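Is the Wenoslow hand-held gripper kit worth it for a small shop?

posted by kaltis_bench

Wenoslow wants 970 for a kit - two grippers with finger pads, plus 30 days of support. They say we can record table-clearing demos at home and train our arm on them. I've read the page twice and still don't see what happens after the recording. Has anyone paid for this?

Dakero

Depends what you need. Ask for raw files before you pay. If they'll only hand over a finished model, walk away. And 30 days goes fast when you're still sorting out calibration.

long_way_round

its fine, buy it

tealeaf6

I'd hold off. Grippers like these are easy to find, and stacked dishes are a fair test of any of them. Try bowls before you believe a sales video with foam blocks.
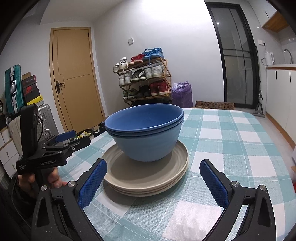

Blue bowls on beige plates, kitchen table, gripper open.

Get the return terms in writing too. Mine took 6 emails.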